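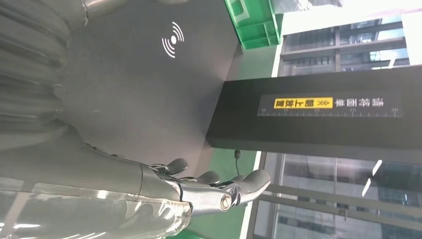 One owner, writing in after finishing the hull, told us that the flight deck went on crooked because the island had been glued first, and asked whether the two steps could be swapped in the next printing. They have been. If you're holding the older booklet for your Valness carrier kit, please set it aside and work from this section.

Section 4: Fitting the flight deck and island

Before you begin, give the hull a full night to cure on its building cradle. We know it's tempting to press on after supper, but the deck is the longest single part in the kit and it will happily follow any twist left in the hull beneath it.

You will need the deck (part 34), the island halves, both aircraft lifts, the Inora plastic cement from the accessory bag, a soft cloth and a few strips of low-tack masking tape.

1. Lay the deck upside down on the cloth and look along its length for moulding flash. Trim this away with a sharp hobby knife, cutting away from your fingers.

2. Dry-fit the deck to the hull, with no cement at all. The 13 locating pegs should drop into their sockets under light pressure. If one is tight, dress the peg with a fine file and leave the socket alone.

3. Lift the deck off again and run a thin bead of cement along the hull flange, starting amidships and working toward the bow, then back toward the stern.

4. Lower the deck squarely and tape it down across the beam. Leave it for 50 minutes — a little longer if your workroom is chilly.

CAUTION: Plastic cement gives off strong vapour. Open a window, keep the cap on between steps, and keep the bottle well away from heaters and open flame.

5. Join the island halves and wipe any squeeze-out from the bridge windows straight away. Once the seam has set, seat the island in its slot on the starboard side.

6. Drop in the lifts. You may fix them level with the deck or lowered to the hangar, whichever suits the display you have in mind. Kits with the Olero lighting set should have their lifts left loose until the wiring in Section 6 is done.

Note: Colours on the painting guide are matched to the Lacson acrylic range. Enamels will also work nicely over grey primer, but let each coat dry thoroughly before you mask the deck lines.

Go on to Section 5, Masts and Radar, when the tape has come off and the deck sits flat from bow to stern.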